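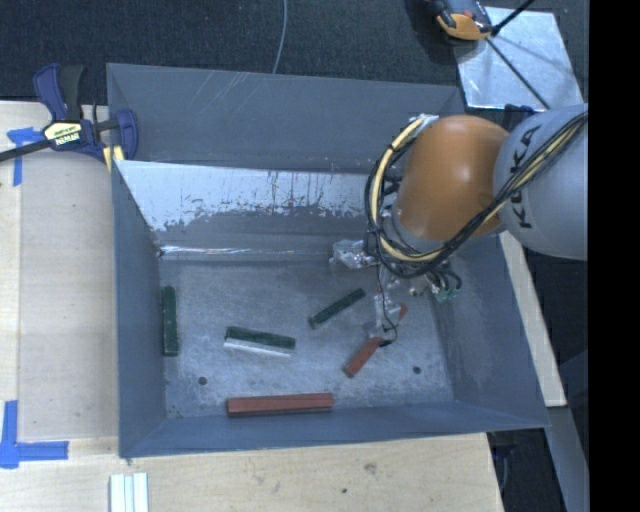 Our council wants to take away the small metal bins at the end of each terrace and replace them with one large collection point behind the swimming baths. The letter came in April 2026 and gave us 24 days to reply. I have replied. I would like to set out the case at more length than the form allowed.

The argument for the change is money. The lorry now makes 107 stops on our side of the river, and under the new plan it would make 20. I don't dispute that this is cheaper for the council. Fewer stops mean less fuel and fewer hours, and the crew could be used elsewhere. If the only question were what the lorry costs, the matter would be settled.

But the work of moving the rubbish does not go away when the lorry stops doing it. It passes to the people in the houses. From my front door to the baths is 688 metres, most of it uphill on the way back. I can manage that with a bag of bottles. My neighbour Orvokki Vuorinen, who is 20 years older than I am and walks with a stick, cannot. She asked the council what she should do and was told to speak to family or friends. Her son lives in another country. So I will take hers, and I am happy to, but I want it understood that this is a service the council used to provide and I am now providing it.

This kind of saving turns up everywhere once you start looking. The bank in Virkora closed its counter and we do the clerk's work on our phones. The surgery no longer posts letters, so we print our own. The library has machines where you check out your own books, and one member of staff who spends most of her day explaining the machines. Each change was announced as a saving. In each case the time was still spent, only by somebody who wasn't paid for it and didn't appear in the accounts.

Some people like it this way. Kauko Harju, who lives opposite and with whom I have argued about this over the hedge more than once, says he would sooner carry his own rubbish than pay more council tax. He also says that people throw away less when they have to carry it. He may be right about that. I would point out that he has a car with a big boot and drives past the baths every morning on his way to work. For him the collection point will be a two-minute stop. A rule that suits him very well can still be a bad rule for the street.

There is the question of dumping as well. When Karnen moved to central points last August, bags began to appear in the lane by the allotments, and a cousin of mine there says they are still appearing. The council here says it will use fines. Fines need somebody to go through the bags looking for an address, and that person will need paying too. I could not find that cost anywhere in the papers.

I don't think every service has to stay as it was. The bins at the end of my terrace are old, and the lids on two of them have been broken for years. I could live with a collection every other week. I could live with half the number of bins, if they were placed where people live and there was a bench on the way. Helmi Räsänen suggested something close to this at the public meeting, with a doorstep collection for anyone who needs it, and the officer wrote it down. It is not in the plan we were sent.

What I would ask for is plain enough. When the council puts a figure on what it saves, it should put another beside it for what the rest of us will spend, in hours if it can't be done in money. Then we could look at both and decide. It might still come out in favour of the baths — I doubt it, but it might, and I would carry my bags up there with less complaint.

The form can be handed in at the town hall or posted through the box by the side door. The box is emptied on Fridays.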